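The kitchen table, again

Wed 23 November

So the table was supposed to be clear by Sunday. It was not clear by Sunday!

I put the flowery cloth on back in October (the white one with the big blue-gray leaves, the nicest thing I own from Juvstead) and I had this idea that if the cloth was pretty enough I'd stop dumping stuff on it. Ha. It took 2 days. First it was a cable, then the cable's friends, and then I came home from the store and set the groceries down on top of the lot, and that was that.

My new rule is that food goes first. Anything in a bag or a pouch gets picked up, goes in the pantry, done, and I'm not allowed to stop and read the back of it, which I always do. Cords come second and they are the part I dread. I bought a pack of Velcro ties from Jultberg, 5 in a pack, and used every one of them on the drawer by the stove before I ever got to the table. Must get more.

I did find the good scissors, though, and a Furumska coupon that ran out ages ago, and a pen I'd been blaming my sister for. The cloth needs a wash too, but it has to be empty first, so that's a job for the weekend. Maybe.

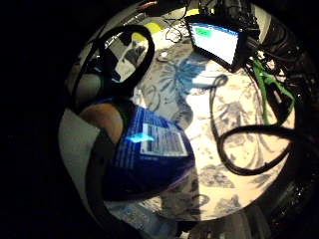 Blue bag first, cords later. I do love that leaf print.

Comments

marigold_jo: I keep a shoebox for cords and just never open it. Works great!

Penny in the attic: Is the cloth still sold? I've wanted one with big leaves for our table forever.

tworedhens: Reading the back of the bag is the best part, don't give that up.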